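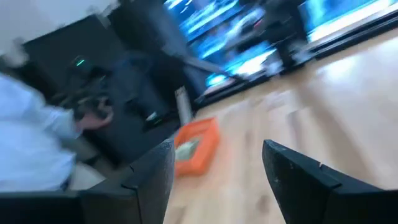
Hashini Selvanayagam told us that she could follow the evening upstairs from one end of the flat to the other, first the chairs, then the feet, then something being rolled, and that she had never once heard the people up there talk. Many of the interviews at Irkis began in much the same way. Residents spoke of noise from above as a string of separate events with a known order, and they could usually say which room each one came from. Voices and music were mentioned far less. When we asked about "noise" without saying more, most people took the word to mean footsteps and dropped objects.

The material for this section comes from a postal questionnaire returned by 400 households in Grarton and from 74 interviews carried out in four blocks, two on the Irkis side of the river and two in Bitar. The blocks hold almost 1,000 flats between them. All were built with concrete floor slabs, and most of the flats had fitted carpet when they were first let. The carpets have gone gradually, often at a change of tenancy. No register of floor coverings was kept until the housing office began one in August, so for earlier changes we depend on what residents remember and on repair records.

Impact noise differs from airborne noise in how it reaches the listener. A footstep sets the slab moving directly, and the slab passes the sound into the room below and sometimes into the rooms beside it. A carpet softens the blow at the start. A hard floor laid straight on the slab does very little to soften it, and a hard floor laid on a resilient layer falls somewhere between the two, depending on the layer and how well it was put down. These facts are well known in building acoustics and we do not go over them again here. Our interest is in what residents made of them.

Residents rarely spoke about the slab. They spoke about the people. Marwan Smadi described the family above him as "heavy on their heels", and added later in the same interview that the previous tenants had been quiet. The repair record for that flat shows that the carpet was taken up between the two tenancies. He had not been told this, and when it came up he said it made him feel somewhat better about the children, though the noise was the same. We found several cases of this kind, where a change of floor and a change of neighbour happened together and only the neighbour was noticed. 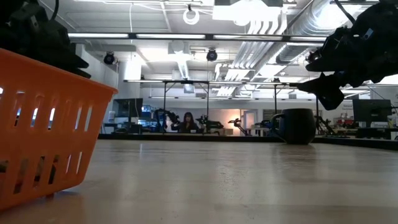
How much did it help to tell people about the floor? It helped with the tone of complaints and hardly at all with their number. In the Bitar blocks, where the housing office sent a short letter explaining which flats had been refloored, later complaints were more often addressed to the office and less often to the household above. People still wrote in. Ottar Moen kept a noise diary before and after the letter, and his entries are as long afterwards as they were before, but the word "they" appears less and the word "it" appears more. We would not rest much on a single diary. The same shift does show in the complaint forms, however, and it lasted until the end of the study period.

The upstairs view was harder to collect. People who make noise through a floor do not hear it as noise, and a number of those we approached were surprised to be asked.
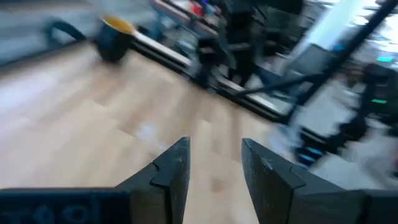
Choice of floor was seldom made with the downstairs neighbour in mind. The reasons given were cleaning, allergies, the smell of old carpet, and the wish for a brighter room. On the last of these, people tended to mention pale timber by name, and a light wooden floor like the one in Figure 3 was what several of them said they had wanted from the start. Nisreen Chidiac had put one down in her living room and hallway and left the bedroom carpeted, so that the noise below her now changes from room to room. She used a Hultier underlay on the advice of the shop and did not know whether it had made a difference. Her neighbour below thought the hallway was the worst part. The hallway is also where shoes are put on and taken off, and we cannot separate that from the covering with the records we have.

Rugs were the most common remedy offered, usually after a conversation on the stairs. They were placed where the owner thought they looked right, often under a low table, and the routes people walked were left bare. In two of the four blocks we drew up walking routes with residents who agreed to it, and these are discussed in the next section together with the night-time diaries.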